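Lights and darks: a morning at the Kolivberg clothing room

Saturday, just before opening. The woman who runs the sorting table at Kolivberg has been in since eight and has a cold cup of tea to show for it. She doesn't want her name in, "put the shop in instead", so that's what we're doing.

Kolivberg takes donated clothes, sorts them and passes them on. Some go to the rail out front, some to the Shiferaw hostel up the hill. Last November 813 bags came through the side door. She knows because she had to write each one in the book.

What happens first when a bag comes in?

"Tip it out. Always. Don't put your hand in, you dont know what's in there." Then pockets, then zips. Then colour, before anything else, before size even. Lights in one bin, darks in the other. Why colour? "Washing. That's all it is. One black sock and you've got 9 grey shirts."

She likes clear bins. The old ones were solid blue crates and people kept putting things in the wrong one, or losing a scarf at the bottom until spring.

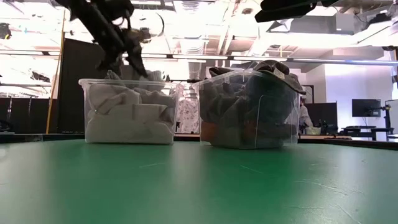

Lights on the left, darks on the right, cap on top.

Does everything get folded? A pause. "Folded-ish." The bottom layers go in flat if there's time. After that it's whatever the queue allows. She'd sooner have it in the right bin and creased than neat and in the wrong one.

Hats are a sore point. They go on top, never underneath, never under jeans. "A cap that's been squashed for a week is finished. You can steam it, it still looks sad." Rust, mustard, anything orangey goes in with the darks, though she admits there was a row about that. Pale grey counts as light. Charcoal doesn't. Mid grey, "ask me".

And the table? Wiped down last thing, every day. She isn't bothered by scratches. "It's a table. Buttons, buckles, keys. What do you expect."

The wash itself is done at Varkley, two streets over, who let them have the machines before seven. They've asked for a bigger dryer. The quote was 3,000 and that was that, for now.

Anything people should stop bringing? She doesn't even think about it. Single shoes. Wet towels. Coat hangers, they have enough coat hangers to last til she retires.

Someone is knocking on the side door by now, two bags, one split. She's already got the book open.

Kolivberg takes donations at the side door until noon. Bags tied please.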